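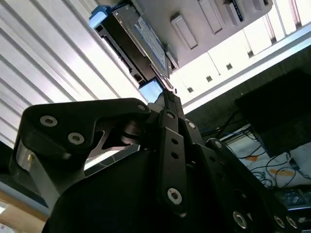

Members who maintain stage playback systems are advised that version 2 of the Larel cue software is now available to all subscribing venues. The release changes how backing tracks are held in memory between songs, and operators should read the notes on the members' page before installing it. Venues that keep their show files on a separate playback unit should copy those files to the main computer first. Such a unit may be no larger than the small black device with the blue label, held at the tips of the gripper, and it is easily left behind when a rack is cleared.

The following message was received from the Kuroda Theatre and is reproduced with permission.

On 5 May 2026, Valdir Coutinho wrote:

> We ran the new version through two full rehearsals in April. Our show file holds 200 cues, of which 90 are tied to the click track sent to the drummer and the musical director. All of them loaded. The crossfade between the overture and the first number was shorter than we had programmed, and I had to enter the value again by hand.
>
> Could the list confirm whether crossfade times are carried over from the earlier version, or whether each must be checked? We would also like to know if the Hundero foot controller is still supported. Our keyboard player relies on it for patch changes.

In reply to the first question, crossfade times are carried over only where they were saved with the individual cue. Times set as a default for the whole show return to the factory value and must be entered again. Plarkurico, the distributor, has been asked to state this more clearly in the installation guide.

The Hundero controller remains supported. Operators should select it again under the input settings after the first restart, and should test each pedal before the band's sound check.

Venues that prefer to finish their current season on the earlier version may do so. Show files saved in version 2 cannot be opened in the older program, and a separate copy should be kept for that purpose. Reports of further faults may be sent to this list, with the show file attached if it is smaller than 20 megabytes.

Technical Services
Stage Music Operators' List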